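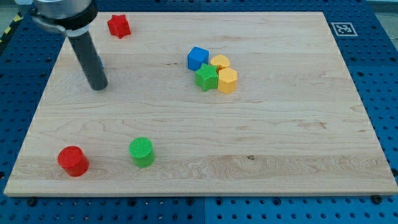 Maple board on the blue pegboard table.

Subject: Re: Hand-drawn map of a whole town - where do I even begin?
List: Silton Illustrators and Letterers

Hello all, and a special hello to our newer member who wrote in last night,

> I've been drawing house portraits for a while now and I'm comfortable
> with those, but a couple has asked me for an illustrated map of the
> town of Flurenitz, where they met and where both their families still
> live. They want it framed for their anniversary in December. They've
> sent me a list of places that matter to them (the bakery, two
> churches, a bus stop, a bench!) and I said yes before I'd thought
> about it properly. Now I'm sitting here with a blank sheet and a
> knot in my stomach.
>
> Do I have to get the streets right? How do I fit tiny buildings and
> readable names on the same piece of paper? And how on earth do I
> charge for it? My house portraits are $300 and I'm worried that
> anything more will scare them off. Any advice welcome, I'll take
> all of it.

First of all, congratulations! I remember my own first map commission so well. I said yes on the phone in my cheeriest voice and then went and stood in the yard for a good long while. You'll be fine, and I think you may find, as I did, that maps are some of the happiest work you ever get to do. People talk to you about them in a way they don't about other pictures. I've had whole letters about a fence.

Now, the streets. My feeling is that you can bend almost anything as long as you keep the order of things. If you walk out of the bakery and pass the school before you get to the church, then the school has to come before the church on the paper, or somebody's aunt will notice the minute it's out of the wrapping. But whether the road between them curves a little too much, or the river is twice as fat as it should be so you can fit a boat on it, I've never once had a complaint. I start with a printed street map and tracing paper, and I draw only the roads I need to join up the places on the list. Then I lay a second sheet over that and do it again, looser, stretching the busy middle part and squashing the long dull road out to the edge of town. By the third or fourth sheet it starts to look like a drawing and stops looking like a diagram. I keep all of the sheets, too, and more than once I've gone back to an early one and found I liked it better.

Do be firm about the list, though, and do it now. Ask them for a final list in writing and tell them kindly that anything added later will cost extra. I had one customer who kept remembering places, bless her, and they were lovely places, but by the end I was drawing a swimming pool no bigger than a grain of rice. I now stop at 12 landmarks for a single sheet and everything else is trees. Trees are wonderful for filling up a corner you don't know anything about. So are sheep, if it's that kind of town.

For the names, letter them first. I know it feels backward, and I fought it for years. Pencil in every name at its real size before you draw a single roof, and let the buildings squeeze in around the words. If you do it the other way you'll finish a perfect little church and find that its name has to go over the top of the next street. I use a waterproof ink for all of the lettering and let it sit overnight before any paint goes near it. I've been very happy with the Fendska brown, which is softer than black and doesn't shout, though it does take its time drying and I've put my sleeve in it more often than I'd like to admit. Test whatever you use on a scrap of the same paper. Then test it again with the actual brush and the actual amount of water, as a timid little dab on a scrap tells you nothing about a big wet river.

About paper - a heavy hot-pressed sheet has been best for me. The rougher papers are beautiful under a wash, but a fine nib catches on them and spatters, and a map has such a lot of fine nib work in it. Buy 2 sheets at the same time so that you have a match if the first one goes wrong. It takes some of the fear out of it.

And so to money. I'm going to be a bit bossy here, so please forgive me. A map like yours will take you several times as long as a house portrait, and if you charge your house portrait price you'll be cross with it by the second week, and it will show in the drawing. I charge $1,000 for a full sheet with lettering, half up front, and that doesn't include the frame. It took me far too long to ask for that much, and I expected silence when I first wrote it in an email. They wrote back the same evening and asked whether I could add the dog. Your number may well be different, and of course it's a first one, so you might want to come in somewhat lower. But please tell them before you start, and please don't apologize in the same sentence. If it's more than they want to spend, offer them a smaller map of just the few streets around the bakery. Those are charming as well, and quick.

Send them a photo of the pencil stage and ask them to check every spelling. Ask both families if you can! I once left a letter out of a street name that I'd read correctly on the printed map a hundred times, and the only thing that saved me was a grandmother with a magnifying glass.

As for framing, Iordache on the hill road does a nice job with maps and will cut a deep mat so that nothing touches the glass. They get terribly busy toward the holidays, so I'd call them as soon as you know your outside measurements, even if the drawing isn't done.

Oh, and do the bench. Put it in even if it's out of scale with everything else and make it nice and big. I'd bet that's the thing they'll look for first.

Do let us see it when it's finished, and write again if you get stuck in the middle. I'm usually at my desk by seven in the morning and I love any excuse to put off the washing up.

Warmly,
your fellow map-maker at the far end of Silton

Recent threads on this list
- Cleaning dried ink out of a dip pen holder
- Best way to mail a drawing flat?
- Re: Re: Fendska brown - has the color changed?
- Drawing brick without drawing every brick
- Customer wants the digital file as well, what do you say?
- Shared table at the Flurenitz craft market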